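Visit to the Skornell Viscose Works, Jamusgate

Report of the Otell Textile Society

Members of the Society visited the Skornell works at Jamusgate on May 6, 2019, at the invitation of the production manager, Lionel Gosling. The works makes viscose staple fibre and supplies spinners making dress and lining fabrics.

The tour began in the spinning hall, where the filtered solution is pumped through spinnerets into an acid bath. Each of the 78 positions on the older line is checked by hand at the start of a shift. The filaments are drawn together into a tow, stretched and cut to length before washing. Mr Gosling explained that the washing section was rebuilt in January and now uses the same water more than once - a change the works had wanted for several years.

Members then saw the drying ovens and the baling press. Bales are stored for 10 days before dispatch and samples from each batch go to the laboratory for strength and moisture tests. Questions were mostly on the recovery of carbon disulphide, and the Society was shown the new plant from the outside only.

The afternoon was given to finished goods, with samples of cloth from Pisharody mills and a short talk on dyeing. 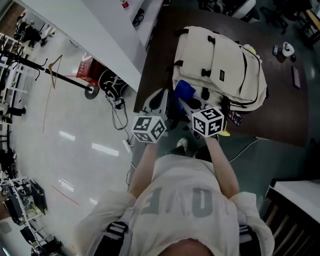 Blue cloth and a cream-coloured backpack on the table.

The Society thanks Skornell for its hospitality. Members wishing to borrow the printed process notes should apply to the Otell library, quoting reference 2397.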